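Kulkarni pauses garment cell after grip fault

Kulkarni has stopped unattended running at its garment handling cell after a fault in which the robot reported a secure grip on cloth it had already lost. No one was hurt. The cell had logged 304 picks when it was taken back to supervised work in May.

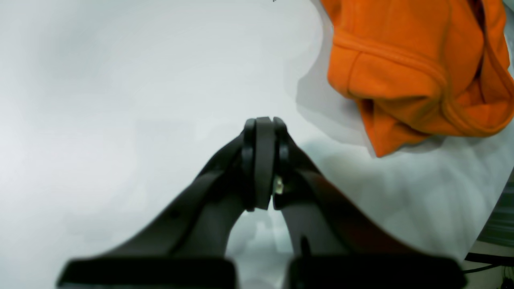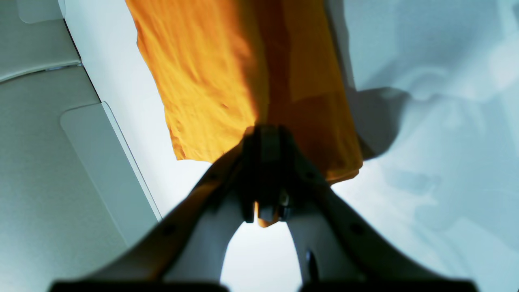 The gripper and orange fabric at the cell.

The fault lies in the way the controller confirms a grip, according to Dirk Van den Broek, who runs the cell. Finger position is read once, at the moment of closing, and the result is held until the next release command. If thin cloth slides out during the lift, the arm carries on to the drop point with nothing in its fingers and records the move as complete.

Log review found 5 such moves. In 4 of them the garment fell back onto the work surface. In the other it landed over a cable, and the arm came down on it during the next cycle before the force limit tripped. The cable was replaced.

Clesora, which supplied the control software, has issued a patch that reads finger position every 200 milliseconds through the lift and stops the arm if the reading changes. Manolis Economou of Clesora said the single reading had been carried over from a program written for rigid parts — cartons, mainly — and was never revised for textiles.

Until the patch has been tested, an operator stays at the stop button and arm speed is held down. Willora, which uses the same software on a folding line, has been notified.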